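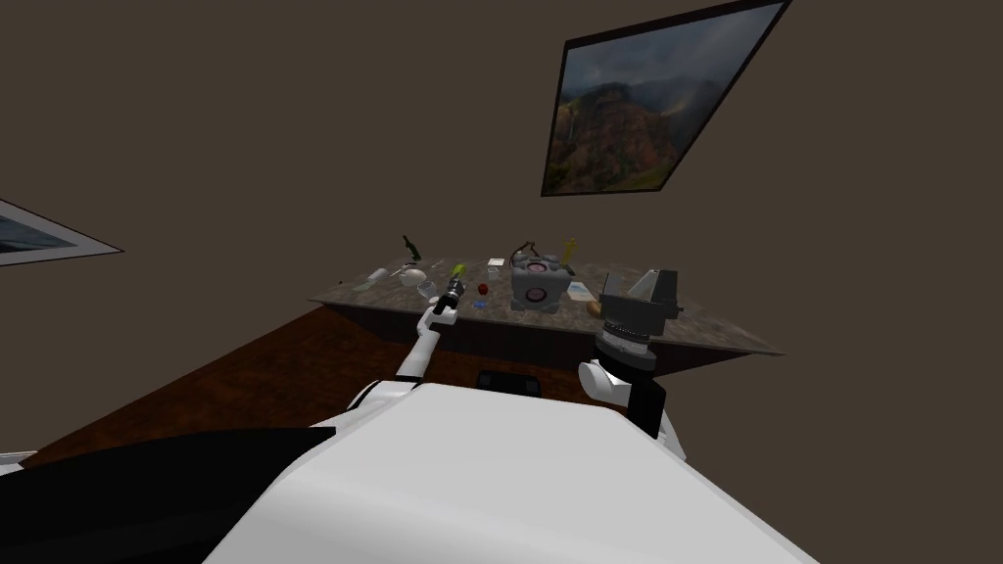 Chapter 4
Signing and Ratifying a Treaty

What this chapter covers
How a treaty moves from a signed text to a binding one
Who has to agree at home, and in what order
What a state may do between signing and ratifying
How reservations work

Key terms
signature, ratification, accession, reservation, depositary, entry into force

4.1 Two steps

When two governments sign a treaty, newspapers usually report that the matter is settled. In many cases it is still open. A signature often means only that the text is final and that the government intends to go on with it. The state becomes bound later, when it ratifies.

Ratification is a word with two uses, and students often mix them up. In domestic law it is used for the vote or other approval that takes place inside a country. In international law it is the formal act by which a state tells the other parties that it agrees to be bound. The first normally comes before the second. A parliament can approve a treaty in the spring and the government can wait until the next year to send its papers.

Some treaties skip the second step. If the text says that signature alone is enough, then signature is enough. Agreements on small technical matters are often made this way, as are many exchanges of letters between foreign ministries.

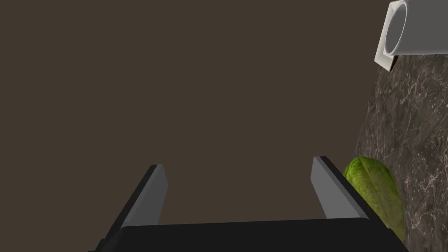

The reason for two steps is partly historical. Envoys once traveled for weeks and could not ask their rulers for new orders, so the ruler kept the right to read the finished text before accepting it. Today a minister can call home during a coffee break, but the second step has stayed. It now gives lawmakers time to look at the text and change any national law that conflicts with it.

4.2 The Nirov River Agreement

We will use one agreement through the rest of this chapter. The Nirov River forms the border between Flullik and Sundaram for 869 kilometers. The two states had argued for 35 years over how much water each could take in the dry season. Talks were held in the port of Drorkthorpe, and the foreign ministers signed a text there in March 2019.

The agreement has 30 articles. Article 28 says that it must be ratified, and that it enters into force on the first day of the month after both states have exchanged their papers.

In Sundaram, the constitution lets the cabinet ratify on its own unless a treaty costs public money or changes the border. The cabinet decided that the agreement did neither. Opposition members disagreed and pointed to Article 12, under which each state pays half the cost of new water gauges. The question went to the high court, which held that the cost came under an existing budget line. The cabinet approved the agreement the following January.

Flullik has a stricter rule. Both houses must vote, and the upper house needs a two-thirds majority for any treaty that deals with land or water on the border. The lower house passed the agreement easily. In the upper house, members from the farming districts asked for a change to the dry-season limits.

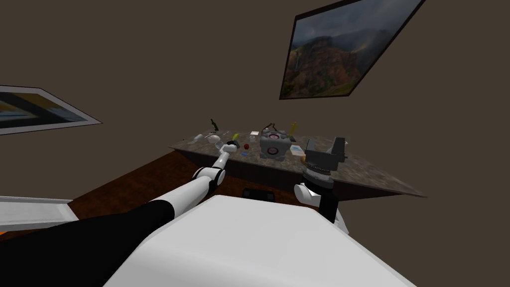
A house that is asked to approve a treaty cannot rewrite it. The text belongs to both states, and a change made by one of them is only a proposal to the other. The upper house had to accept the limits, reject the whole agreement, or ask the government to reopen talks. It chose to accept, and added a statement on how it understood the word "season." Section 4.4 looks at whether such a statement has any legal effect.

4.3 Between signing and ratifying

A state that has signed but not ratified has no duty to carry out the treaty. It does have a smaller duty, set out in Article 18 of the Vienna Convention on the Law of Treaties. It must not do anything that would defeat the object and purpose of the treaty until it has made clear that it does not intend to become a party.

For Flullik, this meant that it could go on taking water at the old rate while the upper house debated. Building a dam that would leave no water to share would have been a different matter.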